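**Kullevmont 社区学习中心｜新闻稿**

# “慢慢学手机”课程首期结业，秋冬新班周四开始报名

【Kullevmont 讯】Kullevmont 社区学习中心的“慢慢学手机”课程迎来了第一批结业学员！从开课到结业,一共 153 位居民走进教室，年纪最大的几位已经抱上了曾孙。他们学会了连接无线网络、给家人打视频电话、在线预约门诊、查公交到站时间，还有好几位把家里积了好几年的照片整理得清清楚楚。我们替每一位学员高兴，也想借这篇新闻稿把他们的进步讲给更多街坊听。

课程由学习中心与 Hostach 数字技能工作室合办，面向没怎么用过智能手机、平板电脑，或者用过却总觉得心里没底的居民。上课不考试、不排名，也不催进度。同一个步骤想听五遍，老师就讲五遍，讲到第六遍也照样笑眯眯的。

“第一堂课上，有位阿姨把手机装在棉布袋里，外面还绕了一圈皮筋，生怕碰坏了，”课程负责人 Parisa Azimi 说，“到了最后一堂课，她是全班第一个打通视频电话的人，对面是她在外地念书的孙女，全班都跟着挥手。那天下午我们晚了二十分钟才下课，谁也不着急走！”

## 课堂上都学些什么

首期课程分成四个单元，每个单元都从学员自己的生活里找题目：

- **认识手中的设备。** 调大字体、调节音量、充电、锁屏，还有怎样从任何一个页面安心地回到主屏幕。
- **和家人朋友联系。** 语音留言、视频通话、群聊，以及怎样把群消息调成静音（这一节掌声最响）。
- **把日常事务办好。** 预约门诊、查看公交班次、填写电子表格、续借图书馆的书。
- **保护自己。** 辨认可疑短信和来电，设置好记又可靠的密码，遇到拿不准的情况先停下来，再找信任的人问一问。

每班学员分成小组，每组配一位助教。很多助教本身就是附近的高中生，放学以后背着书包直接过来。年轻人教得认真，也听了不少从前的故事，有几对“师徒”到现在还在互相发早安问候。

第四单元原本只安排了一堂课，后来应学员要求加到了两堂。大家把自己收到过的奇怪短信念出来，一起找里面的破绽：催得特别急的，要验证码的，说包裹出了问题却讲不清是什么包裹的。有位老先生说，他以前看到这种短信就关机，现在会先看发件号码，再自己去查官方电话打过去核实。班上听完都给他鼓掌。

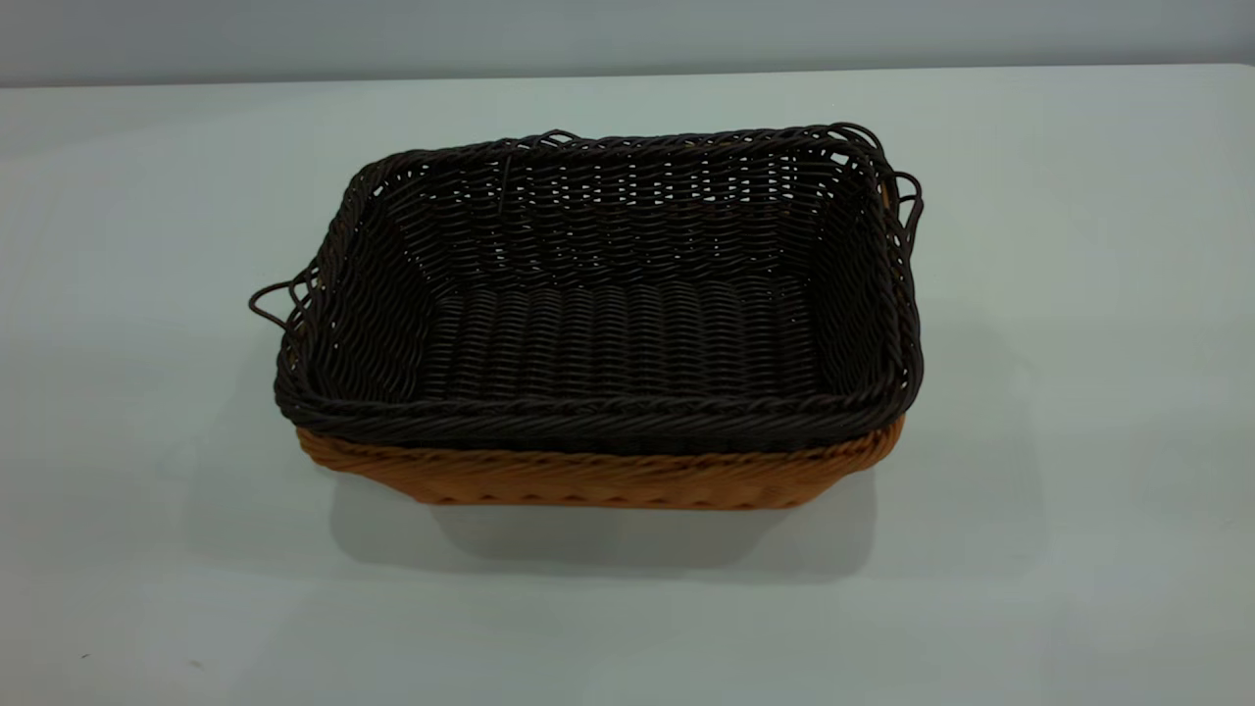 **完全没有基础，可以报名吗？**

当然可以，入门班就是为零基础的居民准备的，第一堂课从开机和充电讲起。

## 练习平台 Azar：回家也能接着练

许多学员告诉我们，课堂上会了，回到家又忘了。为此，Hostach 的同事们做了一个小小的练习平台，取名 Azar。它把课上讲过的每个操作都做成了短练习，字大、步骤少，点错了也没关系，随时可以重来。截至本期结业，学员们已经在上面完成了 1,415 次练习，其中最受欢迎的是“给照片配上文字再发给家人”。

Azar 目前提供中文和英文两种界面。平台里没有广告，也不要求填写银行卡信息。忘了密码的学员可以直接到中心前台，由工作人员当面协助重设。

我们也收到不少改进建议。有人希望练习里的朗读再慢一些，有人想要可以打印出来贴在冰箱上的步骤卡。朗读速度现在已经可以调节，步骤卡正在排版，预计 12 月可以在前台免费领取。

## 借用平板，不必先买设备

没有合适的设备也不用担心。通过 Curside 设备借用计划，学员在课程期间可以免费借一台平板电脑带回家，课程结束后归还即可。首期有几位学员借了平板，试过以后才决定给自己添置什么样的设备，心里踏实多了。

借用手续很简单：报名时在表格上勾选“需要借用设备”，第一堂课带上身份证明，签一份借用单就能领取。平板已经预先调好大字体和常用软件，充电器一并提供。如果使用中遇到问题，请带回中心，我们来处理，千万不要自己付钱送修。
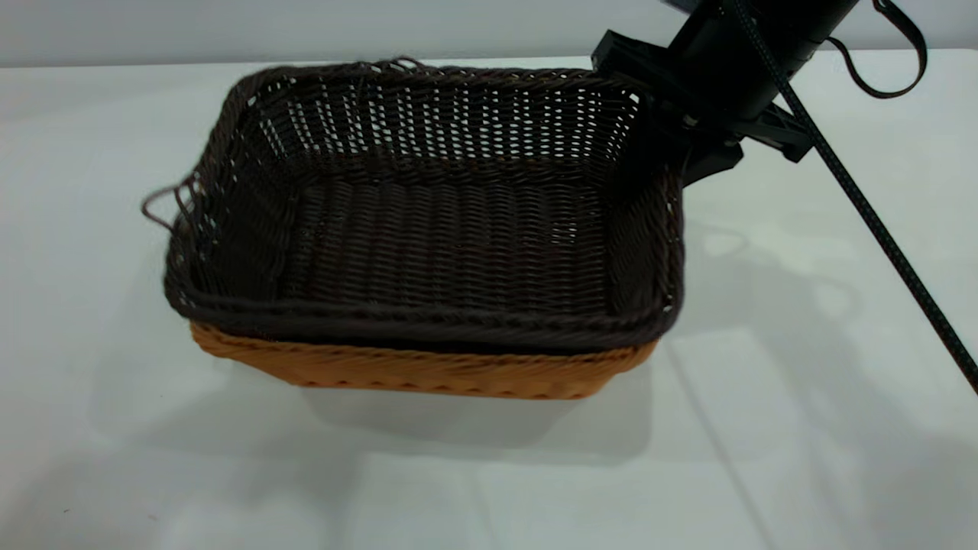

## 新一期班次安排

看到首期学员的热情，中心决定增开班次。新一期共开设 5 个班，包括入门班、进阶班和专门讲网络安全的短期班。每班人数不多，好让每位学员都能得到照应。

入门班适合刚拿到智能手机的居民。进阶班会讲云端备份、在线地图和多人视频，首期学员可以直接升读，不必重新填写个人资料。网络安全短期班欢迎全家一起来听，尤其欢迎儿女陪着父母来。

课程以普通话授课，助教中也有会讲粤语和英语的同学。教室在一楼，有无障碍通道，中间休息时供应热茶。需要放大镜、助听辅助或者靠近门口的座位，请在报名时告诉我们，我们会提前留好。

## 怎样报名

1. 周四上午 9 点起，到 Kullevmont 社区学习中心前台领取报名表，也可以请家人代领。
2. 填好姓名、联系电话和想参加的班次，勾选是否需要借用平板。
3. 把表格交回前台，工作人员会打电话确认座位和上课时间。

课程全部免费，教材也免费。如果想报的班次已经满员，可以登记候补，有空位时我们按登记先后通知。

## 也邀请您来当助教

新一期同样需要助教！您不必是电脑专家，只要日常会用智能手机，有耐心，愿意听人把话讲完就好。新助教会先参加一次半天的培训，由 Parisa Azimi 亲自带领，内容包括怎样把话讲慢、怎样让学员自己动手，以及遇到涉及个人账户的问题时该怎样处理。高中生参加需要家长签字同意。

“我最常提醒助教的一句话是：手别伸过去，”Parisa Azimi 笑着说，“让学员自己点，点错了我们一起退回来。他们自己点成功的那一下，脸上的表情真是太好看了！”

最后，再次恭喜首期全体结业学员！也谢谢每一位陪着练习的家人、每一位放学赶来的助教，以及 Hostach 和 Curside 的伙伴们。结业证书还没有领取的学员，请在前台开放时间来取，证书都按姓氏排好了。

**媒体及课程查询：** 请到 Kullevmont 社区学习中心前台，联系课程负责人 Parisa Azimi。欢迎媒体朋友旁听新一期课程，到访前请先与中心约定时间，课堂拍摄须征得学员本人同意。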